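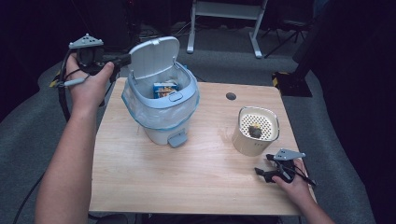 Figure 3. Tabletop with a lined pedal bin, lid open, and a small white canister.

24th July
Zhuoran Long and Kausar Qureshi

4. Travel costs and who takes part

4.1 The four schemes

Commemorative travel schemes pay for former service personnel to visit memorials, cemeteries and old postings. The four covered by our survey differ mainly in how they pay. Zarkov books everything centrally and the traveller hands over no money at any point. Hurel pays the fare and the hotel but leaves meals to the individual. Gondal and Jullodura both work by refund: the traveller pays first, keeps the receipts and claims afterwards. Gondal settles claims by bank transfer and Jullodura by cheque, and the difference came up more often in the interviews than we had expected.

Our sample is drawn from the mailing lists of all four. Forms went to 1153 people who had served in any branch and who had asked for details of a trip at least once, whether or not they later travelled. We had 642 usable replies. A further 29 forms came back with the service history left blank and were set aside. The reply rate was highest among former naval personnel and lowest among those who had served for less than two years, so short-service veterans are probably under-represented in what follows.

4.2 Reasons for not travelling

Respondents who had asked for details but never gone were invited to give their main reason in their own words. We coded the answers separately and then compared our lists. Most of our disagreements were over answers that mentioned health and money together, as in "can't manage the steps and can't pay someone to help me". These were coded under both headings.

Health was the most common reason in every age group. Cost came second, although all four schemes describe their trips as free. The explanation lies partly in the refund rules. Several respondents on the Gondal and Jullodura lists said that they could not afford to be out of pocket while a claim went through, even when they did not doubt it would be paid. One former army driver wrote that he had the money in October but not by the time the places were given out.

The third reason, which the form did not prompt for, was the lack of a companion place. Zarkov allows a family member to travel at full cost. Hurel allows one at half cost. The other two match each veteran with a helper chosen by the scheme. Some respondents liked this arrangement and spoke warmly of their helper, but widowed respondents in particular said they would have preferred to bring a son or daughter. A few had turned down a place on this ground alone.

4.3 Branch and period of service

We expected army veterans to be over-represented among those who travelled, because the sites visited are mostly connected with land fighting. The replies do not bear this out. Once age is allowed for, branch of service makes little difference. Period of service matters more. People who served in peacetime often said that they did not feel entitled to a place and that it should go to someone who had seen action. None of the schemes has such a rule, and the Hurel leaflet states plainly that all who served may apply. The belief was nonetheless widespread, and it was held by people who had kept the leaflet and could quote from it.

4.4 Interviews

Some 200 respondents ticked the box to say they would take a telephone call. We spoke first to those who had applied and then withdrawn, a group the form had dealt with poorly. Withdrawal tended to happen late, after the medical questions had been sent out. Two parts of the medical form caused trouble: the request for a full list of medicines, and the question on walking distance, which is put in yards on one form and in metres on another. Several people had read the question as a test they were likely to fail and did not send the form back. In practice the answer is used only to decide how many wheelchairs to order.

The interviews also gave a fuller picture of what happens after a trip. Those who had travelled with Zarkov were the most likely to have stayed in touch with others from their group, usually by letter or telephone. We are cautious about this finding, as Zarkov groups are smaller and tend to be drawn from a single county. Section 5 returns to the question using the attendance records.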